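Folding shiny jackets on the bed: your questions

Filtau Home Notes, last updated 2020-12-08
Answers by Yiğit Yüksel

Do I really need a folding board?
No. I've tried 2 of them, including the Zasex, and both are sitting behind a door. A made bed is wide enough for a coat, it's the right height for most backs, and you already own one.

Won't a quilted comforter leave marks in the fabric?
I keep reading this and I've yet to see it. If you're worried, pull the comforter straight first. Slippery cream fabric creases mostly from being bunched up at one side and left there, whatever is underneath it. 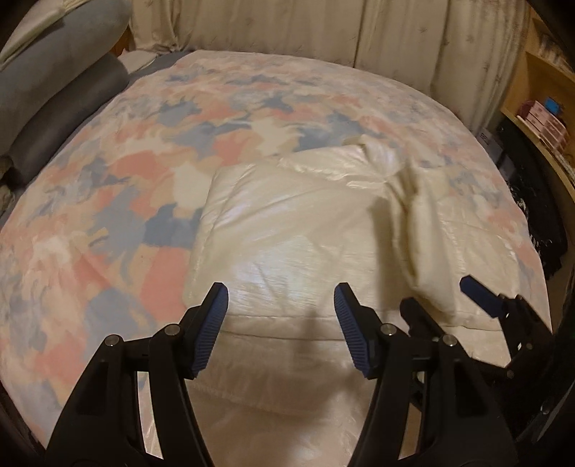
Which way should the sleeves go?
Everyone has a system and most of them are fussier than they need to be. Lay the jacket flat with the collar end away from you, then bring each sleeve across the body on a diagonal. Smooth it from the shoulder down. If the end of the sleeve puckers, leave it alone until the second sleeve is over, then fix both.

What about pockets and flaps?
Flatten them before you fold anything. A flap that's turned under will press a line into the front.
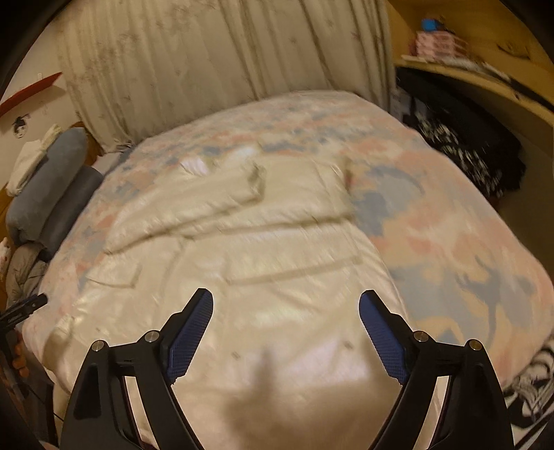 Empty the pockets as well, while you're at it. A forgotten set of keys does more harm to a light colour than any bad fold.

Does tissue paper help?
A bit, on the main fold. I wouldn't pay for the scented Dridbridge sheets. Plain white does the same job.

Can I use a vacuum bag for the off-season?
You can. I don't, for anything padded or glossy. One reader in October told me hers came out fine after 90 days, so make of that what you will.

Folding or hanging?
Hang it if you have the room. Fold it if you don't.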